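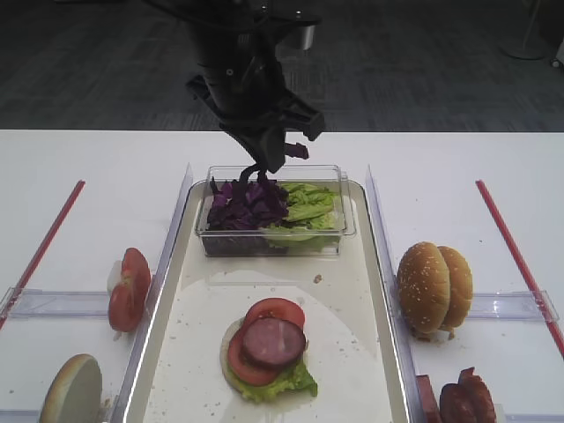
*Figure 7. Sandwich demonstration, garnish pick. Gripper at the container, lettuce, tomato and ham or sausage slice already placed.*

## 7 Running the sandwich demonstration

This section covers the Flomus sandwich routine as run for visitors at the Clakthorpe open day. It assumes that the arm has been mounted and homed (section 4) and that the Ki controller reports no faults. The food used in this routine is for display only and must not be served.

### 7.1 Stocking the table

1. Switch the arm to HOLD before reaching over the table.
2. Set the white tray down the center of the table with its far end toward the arm.
3. Place the clear container at the far end of the tray. Shredded purple cabbage goes in the left half and green lettuce in the right half, as seen from the visitor side.
4. Stand the sliced tomato in the left compartment, with the slices leaning against one another. Slices laid flat stick together and are picked in pairs.
5. Stand the sesame-seed buns upright in the right compartment, domed tops toward the visitors.
6. Place the bottom bun in the lower center of the tray, cut side up.

**Note:** Fill the container from fresh stock before each session. The pick depth is taught for a heap of leaves and does not adjust itself as the level drops.

### 7.2 Starting the routine

1. Confirm that all visitors are behind the floor line.
2. On the Ki panel, open **Programs** and select **669**.
3. Set the speed to 25 percent. Do not raise it while visitors are present.
4. Release HOLD and press **Start**. The arm moves to its ready position and waits 15 seconds.
5. Watch the first pick with one hand near the stop button.

**CAUTION:** The gripper fingers close without warning. Never straighten a slice or remove a crumb while the program is running. Press HOLD first, wait for the arm to come to rest, then reach in.

### 7.3 Garnish picks

Cabbage is the least repeatable ingredient in the routine. The fingers may take a single strand or a small clump, and either counts as a valid pick. Shreds can also cling to the outside of the gripper – in figure 7 a second piece sits on the right side, just above the container rim. This does not require a stop.

Press HOLD and clean the fingers if:

- a shred is caught between the finger pads and they cannot close fully;
- material has worked its way up to the wrist plates or cables;
- the panel shows **GRIP 2** (fingers closed, nothing detected) on consecutive picks.

Wipe the fingers with a damp lint-free cloth. Do not spray cleaner on the wrist assembly.

### 7.4 Between sessions

1. Press HOLD and wait for the arm to stop.
2. Remove the sandwich and brush the crumbs from the tray.
3. Discard any slices that have curled or dried at the edges.
4. Restock as in 7.1.
5. Press **Reset count**, then **Start**.

**Note:** Units fitted with the Romasow gripper need the finger offset checked after every cleaning. See section 9.2.

*Section revised 9th August. Replaces the April issue.*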